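May 18, 2024

Second day of the water softener problem. Hardness at the kitchen tap read 12 grains this morning, same as the raw supply, so the resin is doing nothing. Salt level is fine. Ran a manual regeneration at 6:40 and listened at the drain line - flow on backwash, almost none on brine draw. Pulled the injector and found the screen packed with rust-colored grit. Cleaned it with a toothpick and vinegar, refitted the O-ring, ran the cycle again. Brine tank dropped 2 inches.

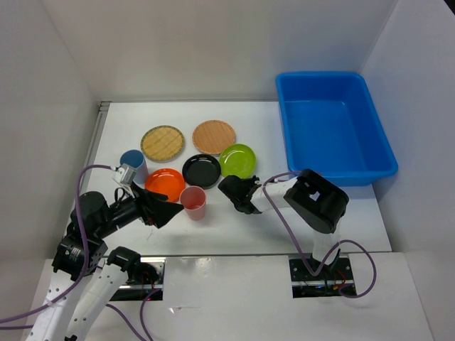

The Girna manual gives a full cycle as 119 minutes. Mine finished well short of that, which makes me suspect the timer more than the valve. Will log the next two cycles before ordering parts. Vaher has the timer motor in stock but ships only from Lostport, and the last order took most of a week.

Tap reads 2 grains tonight. Kettle descaled. Grit probably came from the main they replaced up the street in October. Need a sediment filter ahead of the valve - check thread size first.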